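Great news from the county clerk's office! The recount petition we've been talking about since fall has been accepted, and the hearing is set for April. We needed 3000 valid signatures and we cleared the bar by 293, even after the clerk tossed out the duplicates and the ones nobody could read. If you stood outside the Vídalín library in the sleet with a clipboard, thank you, thank you!

Abla Matar filed the final papers on 3 February 2020, and Gunnlaugur Eyvindsson will argue our side. He plans to ask the judge for a hand count in all 31 precincts. The county wants a smaller sample, so expect some back and forth on that before April.

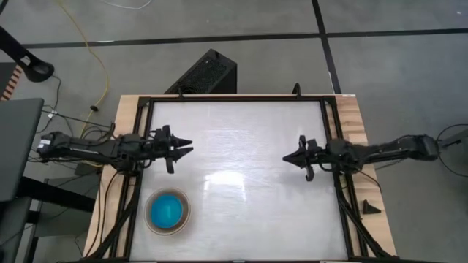 Two robot arms at a wooden table.

Ximena Rosales is putting together a short guide on how to be a recount observer. You don't need any legal training, just good eyes and a free morning (bring a snack, the last one ran long). She'd love to have 100 people signed up before the hearing, and we're already well on our way!

Sign-up sheets are at the front desk. If you collected signatures and still have blank forms at home, please drop them off there too.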